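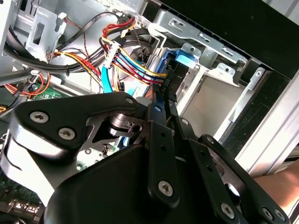

Section 4: Taking out the hard drive and its blue carrier

Read the whole section before you start. You need a clear bench, a soft cloth and a small tray for screws. Allow 22 minutes the first time.

CAUTION: Shut the computer down, switch it off at the wall and pull out the mains lead. Wait 2 minutes, then press the power button once.

1. Lay the tower on its side with the removable panel facing up.
2. Take off the side panel. Put any screws in the tray.
3. Touch bare metal on the case before you reach inside. Do this again each time you come back to the bench.
4. Find the drive. Two leads run to it, one for power and one for data.
5. Pull the power plug straight back from the drive. Hold the plug and leave the wires alone.
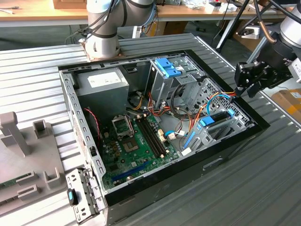

Stirinton Workshop, Desktop Repair Team

6. Unplug the data lead in the same way. If it has a metal clip, press the clip first.
7. Tuck both leads to one side so they don't catch on the drive cage.
8. Release the blue plastic latch and ease the carrier out. Keep it level until it is clear of the cage.

Note: The power supply stays in place for this job. Do not open it under any circumstances.

Once the carrier is free, lift it up and away from the board.
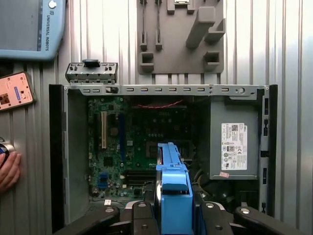

Keep the connector end off the bench and set it down on the cloth. Don't stack carriers, even for a moment.

9. Write the job number on a label and stick it to the carrier, well away from the connectors. Varngate jobs use the 16 mm labels; Lornholm jobs use the wide ones.
10. Put the drive in an antistatic bag and fold the top over.

CAUTION: If the processor has been removed, keep fingers, cloths and cable ends away from the open socket. The contacts bend easily and can't be straightened here.

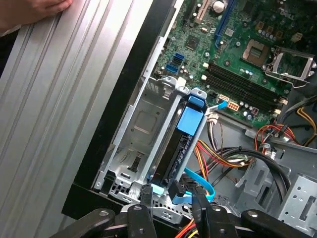
Do I have to take the memory out before removing the drive?
Leave any memory where it is. It only comes out for Section 5, board removal.

11. Refit the side panel if the case is going back on the shelf. Bagged drives are kept for 48 hours before they go to Postma.

Missing labels or bags: ask Sanne De Bruijn at the parts counter before noon.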